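Fire door and exit check, Skuvance building, ground floor
Done on Tuesday, start 9.15. Form 946.

1. Main exit, Ranero side. Opens fully, closes by itself. OK.
2. Door 12, corridor. The closer is too weak and the door stays open by a hand's width. To be adjusted.
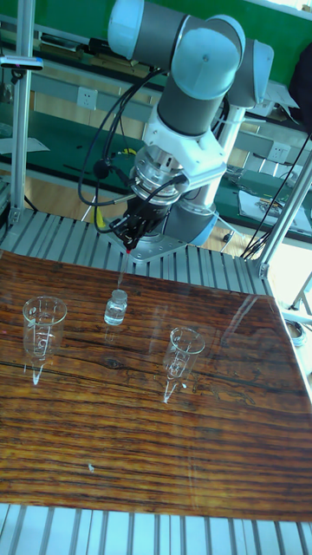

Room 26: arm above the vial.

3. Room 26, door to corridor. Smoke seal is torn at the bottom hinge. Please order new seal from Grimeo, same type as before.
4. Exit sign over door 12. Lamp is on, but the cover is yellow and the arrow is difficult to read.
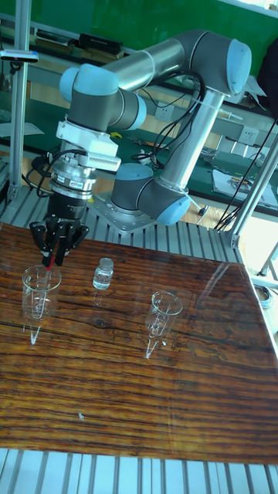 Room 26: red rod in the beaker.

5. Extinguisher in the corridor, tag 1074. Pressure is good, pin in place. The bracket needs one screw.
6. Call point by the stairs. Glass is whole. Not tested today, the alarm company must be informed first.
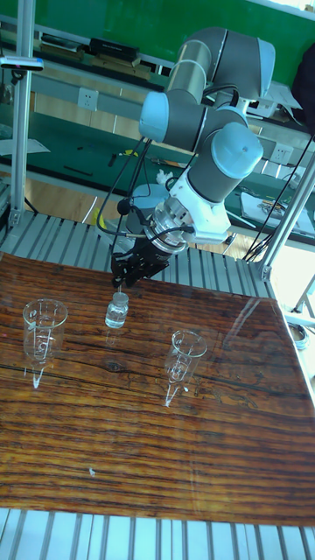

7. Back stairs. Two boxes of paper were standing on the landing. I have moved them, but it is the second time since April.
8. Assembly point sign. Hidden by the hedge. To be cut.
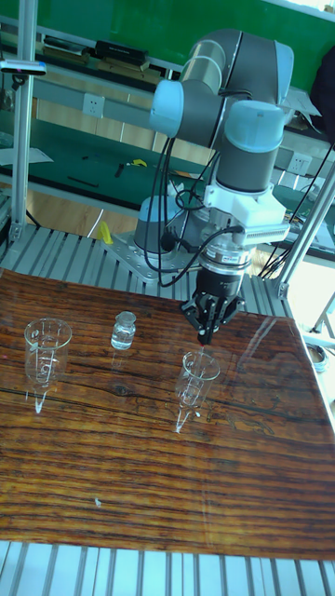
Murakami replied that the closer on door 12 was adjusted in April, and asks for a new one instead.

Agreed, item 2 is changed to "replace". Items 3 and 5 stay open.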